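Bravham robotics club, bench log
February, afternoon session
Present: Alfredo Macaraeg, Deepak Awasthi, Mylene Tolentino, me (C. Sowerby)

Aim for today: run the full snack-order task without anyone touching the code between orders. Orders drawn from the Lavcombe task sheet, 65 seconds allowed for each.

Start-up normal. Re-zeroed both arms. Deepak found the right wrist offset was still last week's value, so the first two attempts are struck out and not counted.

Right arm does all picking from the stepped rack for now. Left arm stays parked until the handover routine is merged (Mylene's branch, still failing its timeout test).

Results, right arm only:
Orders attempted: 11
Completed inside the time: 9
Failures: both on the bagged snacks. The fingers close on loose film above the contents and the bag turns as it lifts. Small boxes gave no trouble. Sandwiches all right if the approach speed is kept down, otherwise the bread marks.

Tried the bags with a lower grasp height. Better on the bench test, but the fingertips come close to the acrylic step and I don't want to crack it. Alfredo suggests coming in at an angle instead. Needs a new waypoint, because the wrist is already near its limit at the far end of the rack.

Vision: reflections off the clear acrylic still shift the box position estimate by a few millimetres. Worse after the overhead lights went on at 4 pm. Matt tape on the step edges is worth a try.

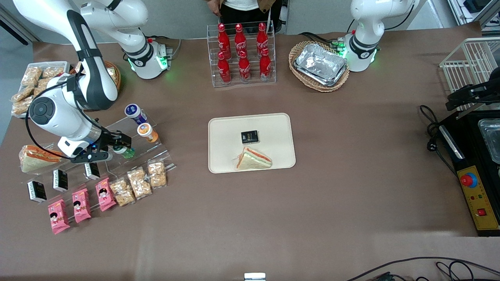 Right arm over the stepped rack, left arm parked. Box and sandwich on the tray.

Gater rules want every item inside the tray edge at the end of an order. Ours were, but the sandwich is being put down too near the box. Move the place point 2 cm towards the front.

To do
Deepak: save wrist offset to the config file, with a date in it
Mylene: handover timeout
Alfredo: angled approach for bags, simulation first
Me: tape, and ask Gilmar Bastos whether the bag type is fixed for the final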